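Re: [waltwood-jobs] Following up after an interview: how long is too long? 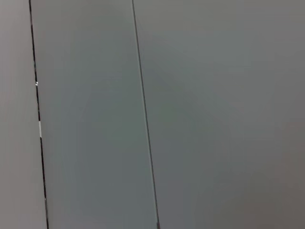 Three gray panels and the two seams between them.

Posted by Bjarke Eyvindsson, Thursday, 7:42 a.m.
Print this message | E-mail this message to a friend

Morning all,

Sorry for the slow reply, I'm only now catching up on the list after a week of not looking at a screen (heaven!). I wanted to get to this one before it slid off the bottom, since I've been on both sides of it and I have Opinions.

The original message, for anyone reading the digest:

> Hi everybody. I had what I thought was a really good second
> interview with Ladefoged a couple of weeks back, for a scheduling
> coordinator job. Two people in the room, an hour and a bit, they
> walked me round the office and introduced me to the person I'd be
> sitting next to. At the end they said I'd hear "by the end of next
> week at the latest." That week came and went. I sent a thank-you
> note the day after the interview and got a nice one-liner back.
> Since then, zip.
>
> My sister says call them. My husband says if they wanted me they'd
> have called by now. I've got another place (Mistiler) that wants me
> in for a first interview and part of me wants to say no because
> I'd really rather have the Ladefoged one. How long do you wait
> before you write again, and what on earth do you say? I don't want
> to be a pest. I also don't want to be the person who never asked.
>
> Thanks for any thoughts,
> Waiting in Itham

OK, Waiting. First thing: go to the Mistiler interview! Please! I'm putting that up top in case you read no further. You don't have an offer, so you've got nothing to be loyal to. I once turned down a first interview because I was sure I had something else in the bag, and the something else went to the owner's nephew, and then I spent most of a winter driving a delivery van. (I ended up liking the van. That's another message.)

Second thing, "by the end of next week" doesn't mean what it sounds like. I spent four years as the office manager at a small freight outfit and I did nearly all of our hiring for the desk jobs, and I told people "by the end of next week" every single time. I meant it, too. Then my boss would go out of town, or the person who had to sign off on the salary would want to see the numbers a different way, or one of the other candidates would ask to reschedule and we'd push the whole thing back to be fair to her. Meanwhile I had three or four people sitting at home looking at their phones. I should have written to all of them and I mostly didn't, because I had nothing to tell them and it felt silly to write with nothing. I feel bad about that now.

One of those jobs, a plain old receptionist and filing job, brought in 189 applications. I printed them. I had them in two piles on the spare chair and somebody kept moving the chair. From the outside it looks like they're thinking about you and deciding against you. On the inside it's a person like me with a spare chair.

So, when to write. You've had the date they gave you, and it's gone by. I'd give them two more working days past whatever they promised, and then write. You're well past that, so write today. You are not a pest. A pest is the man who called me at 8 in the morning, then at lunch, then had his father call. One short e-mail after the deadline has passed is just ordinary business manners, and I never once held it against anybody. A couple of times it did me a favor, because I could walk down the hall and say "she's asking, what do I tell her?" and that got somebody to make up their mind.

E-mail or phone? I'd say e-mail unless they've been calling you. When people phoned me I was nearly always in the middle of something, and then I'd be flustered and say "oh we're still looking at people," which sounded much worse than it was. With an e-mail I could go find out.

As for what you say, keep it to something you could read out loud in one breath, well, two breaths. Mine would go something like:

"Hi [name], I enjoyed meeting you and [other name] and seeing the office. You'd mentioned you hoped to have a decision by the end of last week, and I wanted to check whether there's any news on your timing. I'm still very interested in the coordinator job and I'm glad to send anything else you need. Thanks, [you], [phone number]."

And leave it there. Don't re-argue your case. I know it's tempting, you get home and think of the perfect answer to the question you fumbled, and you want to slip it in. I had a fellow send me a follow-up note that ran to 751 words (my e-mail program counted them for me) going back over every question I'd asked him. He was a perfectly good candidate! But by the second screen I was reading it like homework. If there's one real thing you forgot, like a certificate or a reference's new number, put that in a single line.

Reply to the one-liner they sent you, too, don't start a fresh message. It puts the whole thread in front of them and they don't have to go digging to remember which coordinator candidate you were. Same subject line. And put your phone number at the bottom even though they've got it on the résumé, because the résumé is on the spare chair.

About Mistiler, there's one more thing. If it goes well and they make you an offer while Ladefoged is still dithering, then you've got a real reason to write again and you can be a lot more direct. "I've had another offer and need to answer by Thursday, and I'd like to know where I stand with you before I do." When I got one of those it went right to the top of the pile. BUT only say it if it's true. I've seen people bluff, and if the answer comes back "congratulations, best of luck," you're stuck.

Ask Mistiler for time if you get that far. 24 hours is short but most places will give you that without blinking, and plenty will give you a few days if you ask nicely and tell them what day you'll answer. Then answer on that day.

If Ladefoged doesn't write back at all? I'd send one more, a week or so after this one, even shorter, and then I'd let it be. Don't cross them off in your head, just quit waiting on them. I did have one case where the first choice took the job, lasted nine days, and quit by voicemail, and I called the second choice in a bit of a panic. She'd been very gracious in her last note ("please keep me in mind if anything changes") and I remembered that when I picked up the phone. She'd already found something, as it happens, for $2,000 a year more than we were paying, so good for her.

And about your husband's theory. I understand it, my wife says the same kind of thing, but it isn't how it went at our place. The people we were sure we didn't want heard from us pretty quickly, since that letter was easy to send. The ones who waited longest were usually the second and third choices, or the first choice with paperwork trouble. So silence could mean you're the backup, or it could mean somebody's on vacation. I wouldn't read it as a no yet. I wouldn't read it as a yes either, sorry. The tour of the office is a nice sign, though I gave that tour to nearly everybody, partly so I could get a cup of coffee on the way round.

Somebody on here (was it back in October?) posted about keeping a little notebook of who said what and when, and I want to second that. Date you applied, who you talked to, what they promised, what you sent. I did it on the backs of envelopes my last time out and lost half of them. With roughly a dozen places on the go it all runs together, and you don't want to be thanking the wrong person for the wrong tour. I did that. It was a very quiet reply.

One question back at you, Waiting: did they ask for your references, and have any of those people heard from them? If they've been called, that's a much better sign than anything else you've listed, and it would change how I'd word the note a bit. Call your references and ask. They'll want to know you're still looking anyway.

Also, for whoever asked off-list about the Waltwood library résumé evening, yes, it's still on, same room, and you can bring it on paper or on a stick. The printer there takes coins only.

Let us know how it goes, and go to the Mistiler thing!

Bjarke

Print this message | E-mail this message to a friend

Get the list as a weekly newsletter. Enter your e-mail address to sign up. You can unsubscribe at any time.

This site uses cookies to remember your reading settings. By continuing to browse the archive you agree to their use. OK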